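From: Joanne Sugden
To: gripper-users list
Date: 15 Nov 2021
Subject: Re: [gripper-users] Right jaw does not release fully

Wayne Entwistle wrote:
> We have the same fault on the Samura pair again. The right jaw
> closes well, but when the operator opens the hand it stays partly
> shut. Did you change the pivots or only clean them? And which
> log do you look at, the width log or the video?

Dear Wayne, dear all,

We did both, in this order. First I cleaned the pivots with a dry brush, and the fault was away for 40 recordings. Then it came back in the middle of a session, so I took the right linkage apart. Between the finger bar and the outer link I found lint, pressed so hard that it was like felt. The Jerna pads are softer than the old ones and I think they pull more fibers from knitted fabric, but I can not prove this.

For the log: please do not trust the width log alone. In recording 2665 it says the jaw is open, and in the video the fabric is still held. We had to check 462 recordings again by eye for this reason – a very boring week.

The task is the folding one, with both grippers on the same piece of fabric:

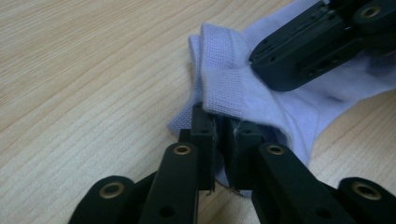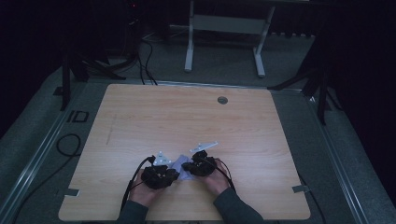 The safety matter is a different one, and I should have written it in March. When the jaw sticks, the operator wants to free it with the other hand. One of our operators did this and got her fingertip pinched at the link. It was only a bruise, but now our rule is: stop the recording, put both grippers down, unplug, and only then touch the linkage.

I have 2 spare sets of the Crabtree bushings and can send you one. Please tell me which screw length you have, the drawing and my parts do not agree.

Best regards,
Joanne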